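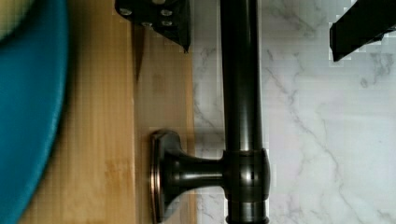
Kitchen > Surfaces and Boards > Cleaning and Oiling a Cutting Board

Friday, March 16, 2018
By Evelien Mulder
Filed under: Kitchen care, Wood and bamboo, Step by step

This procedure covers a full clean and oil for a bamboo or hardwood cutting board used every day. It applies to boards that stay out on the counter between meals and get wiped more often than they get washed. A board that has split through its full thickness, or that rocks when pressed at a corner, should be repaired or replaced before any of this is attempted.

Hands-on time is 50 minutes. The oil then needs to soak in overnight, so start in the evening after the last meal.

What you need

Coarse salt
One lemon, halved
Dish soap, plain
A soft brush or a non-scratch sponge
Two lint-free cloths
Food-grade mineral oil
A small bowl for the oil
A wooden skewer or an old toothbrush for the groove
220-grit sandpaper, only if the surface is fuzzy

I use the Lidmont board oil, which is plain mineral oil in a bottle with a narrow spout. Any food-grade mineral oil will do the same work. Olive, sunflower, and other cooking oils go rancid in the grain and should be kept off the board.

Step 1. Clear the work area

Move everything within arm's reach of the board to the back or side of the counter. Open food should be closed and put well away from the salt and the oil. Leave the board where it is for now and wipe the counter on all sides of it with a damp cloth. On marble, do the salt and lemon step in the sink or on a tray. Lemon juice etches marble, and a dull ring will stay until the stone is polished.

Step 2. Wash

Carry the board to the sink. Run warm water, add a small amount of dish soap to the brush, and wash both faces and all four edges. Work along the grain. Both faces must get wet for the same length of time. A board washed on one face only will cup toward the drier side, and a thin board can do this in a single evening.

Do not soak the board and do not stand it in a filled sink. Rinse under the tap with the board tilted so that the water runs off the short edge.

If the sink is narrower than the board, wash one half, turn the board end for end, and wash the other half. Keep the lever at low flow. A strong stream on a flat board goes mostly onto the counter.

Step 3. Salt and lemon

Skip this step if the board has no stains and no smell.

Spread coarse salt over the stained area. Take half a lemon, cut side down, and rub in small circles with light pressure for 2 minutes. Add salt as it dissolves. Onion and garlic smells usually come out in one pass. Beet and turmeric stains fade but seldom disappear.

Leave the paste in place for five minutes, then scrape it into the trash and rinse both faces again.

Step 4. The juice groove 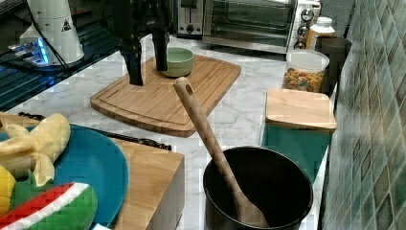 Grooves collect more residue than the flat of the board and are the part most often missed. Fat and meat juice settle in the bottom of the channel, dry there, and hold moisture against the wood. Wrap one layer of damp cloth around the end of the skewer and push it along the channel with steady pressure. Where the groove runs right around the board, as it does on this bamboo one, pick a corner as the starting point and go all the way back to it. A small bowl like the pale green one holds enough oil for the whole job and can be kept near the back of the board while the front is being worked. The beveled front edge takes the most wear from hands and should get the same treatment as the groove.

For dried residue, apply a few drops of warm soapy water with the toothbrush, wait one minute, and scrub along the channel. Rinse the full board again afterward, both faces.

Step 5. Dry

Towel the board and stand it on a long edge with air on both sides. Do not lay it flat, and keep it away from a toaster oven, radiator, or cooktop that has been in use. Fast drying on one side causes more cracks than years of cutting.

A room at 20 degrees Celsius will dry a board of normal thickness in a few hours. Touch the end grain before going on. If it feels cool compared with the face, it is still damp. Drying time is not part of the 50 minutes given at the start.

Step 6. Sand if needed

Bamboo fibers lift after repeated washing and the surface becomes slightly furry. Fold the 220-grit paper over a flat block and sand with the grain, using the weight of the hand only. Stop when the surface feels even. Wipe off the dust with a dry cloth. Sanding across the grain leaves scratches that show as soon as the oil goes on.

Step 7. Oil

Pour a tablespoon of oil into the bowl. Dip a folded cloth, then apply in long strokes with the grain. Do the underside first, then the edges, then the top. Use the skewer and cloth again to carry oil into the groove — do not pour oil directly into it, as it will pool at the corners and turn tacky.

The wood should look evenly wet. Pale patches are thirsty areas and need a second pass. Dark patches that were there before oiling are normally natural color in the bamboo.

Stand the board on its long edge overnight with a folded paper towel under it. In the morning, wipe off all oil that remains on the surface with the second cloth. The board is ready for use when a dry paper towel pressed on the face comes away clean.

Intervals

Daily use: oil every four weeks.
Weekend use: oil every two months.
New board: oil once a week for the first month.

Last February I tested a beeswax finish from Clitico over the mineral oil on one of two similar boards. The waxed board shed water longer. It also showed knife marks more clearly. I have gone back to oil alone for boards with a groove, where the wax builds up in the channel and has to be picked out.

Common faults

White, chalky surface: the board is dry. Repeat step 7 on two consecutive evenings.

Sticky surface: too much oil was left on. Wipe with a cloth and warm soapy water, dry, and leave unoiled for a week.

Board rocks on the counter: it has cupped. Place it hollow side down on a damp towel for several hours, checking often, then dry it on edge. Slight cupping usually comes out. Severe cupping does not.

Dark line along a seam: water has entered a glue joint. Dry the board for several days before oiling. If the joint opens under thumb pressure, stop using the board for food.

Corrections

Stijn Timmermans wrote to point out that an earlier version of step 7 gave the top face first. The underside should come first, so that the top is not set down on the counter while freshly oiled. The step has been changed.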